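Care of cotton shirts: washing, stain removal and pressing

Updated 16 Mar 2022

These notes cover woven cotton and cotton-blend shirts with a collar and a button front. Knits, silk and anything with a sewn-in stiffener that is labeled dry clean only are outside the scope. Where a care label gives a lower temperature than the one stated here, follow the label.

Sorting

Sort by color first and by weight second. Pale pinks, pale blues and creams can go together once each has been through the machine a few times. A new shirt in any strong color gets its first wash alone. Do not put shirts in with towels. Towels shed lint, hold more water than the shirts do and throw the drum off balance in the spin.

Empty the pockets, remove collar stays and unbutton everything, cuffs and collar points included. A shirt washed with its buttons done up pulls at the buttonholes, and the thread there goes first. Turn dark shirts inside out. Light ones can go in either way.

Collar soil

The gray or yellow line inside a collar is a mixture of skin oil, dead skin and whatever product is used on the hair or neck. It is a grease stain and should be treated as one. Hot water alone will not lift it.

1. Wet the inside of the collar with warm water.
2. Work in a small amount of plain dish soap with a soft brush. An old toothbrush is suitable. Brush along the fold, not across it.
3. Leave for 16 minutes.
4. Rinse, check under a good light, and repeat if the line is still visible.

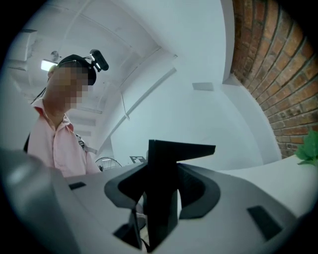

Do not tumble dry a collar that still shows a line. Heat sets the oil and later attempts will take far longer. Hang the shirt to dry and treat it again before the next wash.

For older stains, make a paste of baking soda and water, spread it over the fold and leave it until it dries to a crust. Brush off the crust and wash as usual. Chlorine bleach is not recommended for this job. It weakens cotton, and on sweat residue it can turn the yellow darker.

Washing

Warm, normal cycle, drum no more than two-thirds full. Shirts need room to move. Use the lower end of the detergent range printed on the box if the water is soft. Residue from too much detergent stiffens the cloth and shows up under the iron as a faint brown scorch.

A half cup of white vinegar in the rinse helps in hard-water areas. Cledthorpe water is hard, and shirts washed there without it feel rough inside a month. Do not combine vinegar with bleach in any part of the cycle.

Set the spin to medium. A fast spin presses creases into the body that take real effort to iron out.

Drying

Take the shirts out as soon as the machine stops. Hold each one by the shoulders and give it two hard shakes, then pull the button strip and the side seams straight by hand. This removes most of the creasing before the iron is switched on.

Hang on a wide hanger with the top button closed, out of direct sun. From May onward an outdoor line in shade is faster than an indoor rack. Wire hangers leave points in the shoulders. The Seok molded hanger is a good width for medium sizes and a little wide for small ones.

Pressing

Iron while the cloth is slightly damp. If it has dried out, mist it with water, roll it up and leave it in a plastic bag until the moisture evens out. Pressing order:

Collar, underside first, from the points to the center.
Yoke.
Cuffs, inside and then outside.
Sleeves, from the seam outward.
Front panel with the buttonholes.
Back.
Front panel with the buttons.
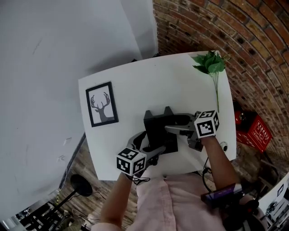

Keep the tip of the iron between the buttons and off their faces. Cheap plastic buttons will mark or soften. Laying the button side face down on a folded towel and ironing from the back avoids the problem and gives a flatter strip.

The Sender board has a narrow end that fits inside most yokes. The Dolance is heavier and steadier, with a square end that is less useful for shoulders. A cover that has gone shiny should be replaced, as it no longer takes up steam.

Let a pressed shirt hang in the open before it goes into the closet. Warm, damp cloth creases again when it is packed against other clothes.

Buttons

Check the second and third buttons down at each wash. They take the most strain. To refit one, use doubled thread, lay a pin across the top of the button while sewing, remove the pin and wind the thread under the button a few times before tying off. The gap left by the pin allows for the thickness of the cloth.

Storage

Hang, with space between hangers. Relative humidity should stay under 55 percent. Shirts put away for a season should be washed first, even if they look clean, and stored without starch, which attracts silverfish.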